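Search this journal Search Advanced

We use cookies to keep you signed in. Accept Manage settings

4. How much laundering is too much? Reuse rules in small guesthouses

4.1 The claim and where it came from

Most guesthouse manuals tell owners to wash every towel after a single use, whether or not the guest has asked for a fresh one. The rule is repeated so often that few writers trouble to give a source. We traced it through the trade guides sold in Garndale and Brikutlow and found the same paragraph in nearly all of them, with small changes of wording. The oldest version rests on one hospital laundry trial, which tested shared towels in a ward. A guest who dries clean hands on a private towel is in a very different position, and we doubt that the trial can bear the weight put on it.
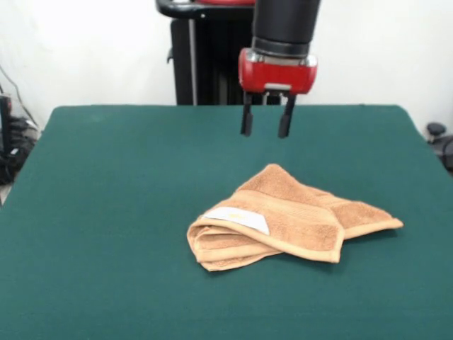 Does washing a towel less often make it last longer? Probably, but the size of the gain depends more on the dryer than on the washer, and few of the published comparisons report dryer settings at all.

The Donati guide promises that a good cotton towel will survive 400 washes. The Ristada guide says 700. Neither explains what "survive" means. A towel may be sound at the hem and still be too thin to dry anyone, and owners we spoke to retired theirs for reasons that had little to do with strength: gray color, a stale smell, a pulled loop. A figure that ignores these is of little use to someone planning a linen budget.

4.2 What the owners reported

We asked 22 guesthouses to keep a laundry diary through June. The diaries are uneven. Several owners wrote in them every evening, while others plainly filled in a week at one sitting, in the same pen and with the same entry on each line. We kept these in the study but give them little weight. Even so, one pattern is hard to miss — houses that left the choice to the guest washed fewer towels, and their complaint books were no thicker.

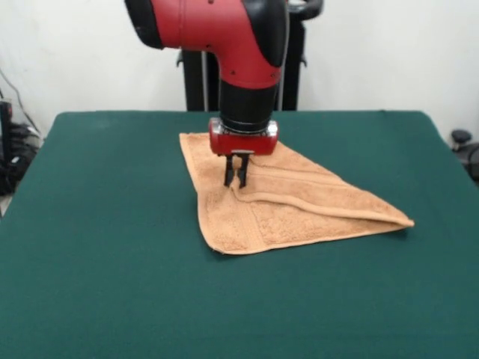
Gilles Millet objects that complaint books measure the boldness of guests and say very little about cleanliness, and that a person who finds a damp towel on the rail will more often stay away next year than write a line about it. We accept the first point. The second could be tested with booking records, but only two houses were willing to show us theirs, and we will not build an argument on them.

Anatole Le Goff's earlier survey reached a firmer conclusion than ours, in favor of daily washing. His sample, however, was drawn from houses that already paid for a daily laundry service, and owners rarely tell a visitor that they have been wasting their money.

Figure 2. Towel handling.
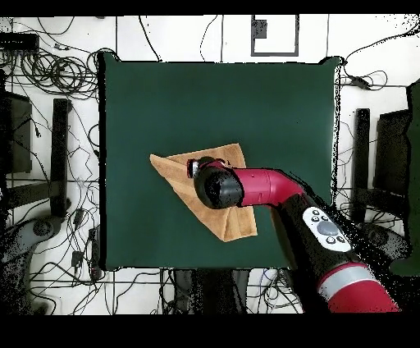

Storage is the part of the question that the guides treat worst. They advise tight folding to save shelf space, then warn two pages later against trapping moisture, without noticing that the two instructions pull against each other. A cloth folded into an uneven bundle with one corner poking out, like the tan one in Figure 2, would fail any of the neatness checks printed in these manuals, yet we found no study showing that neatness of fold has any bearing on hygiene. Until there is one, we would treat the folding charts as a matter of taste. The drying time before storage deserves far more attention, and it is missing from most of the diaries, our own form having left no column for it.

Contact the editors | Copyright and permissions | Back to top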